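Hand-held gripper demonstration

Hand-held gripper demonstration is a method of teaching a manipulation task to a robot in which a person carries the robot's end effector, or a copy of it, and performs the task directly. It is related to kinesthetic teaching, in which the operator moves the arm itself, and to teleoperation, in which the arm is driven from a distance.

A camera fixed to the tool records the fingers and the objects between them. The path of the tool is recovered afterward from the video, often combined with inertial data. Recordings are usually made in ordinary rooms with everyday goods.
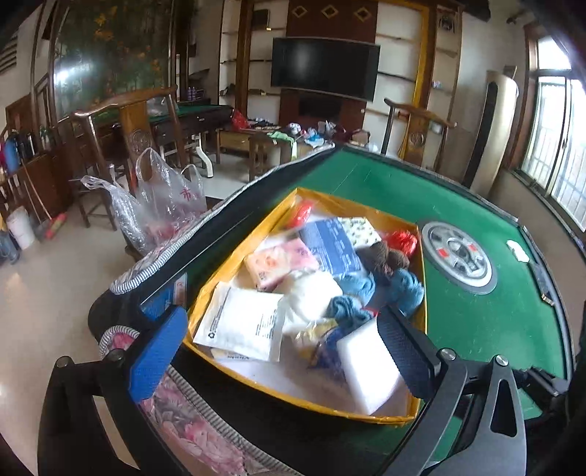
Two-finger hand-held gripper over an open box of household goods on a mahjong table.

The Nistor tool, described by Verena Auer and Kekeli Tetteh, has a mass of 700 grams. Its first published set contains 371 demonstrations of packing and unpacking.

Limitations

The operator may move in ways a given arm cannot follow, and such recordings must be filtered out before training. Contact forces are not captured unless the fingers carry sensors.

See also

Learning from demonstration
Teleoperation
End effector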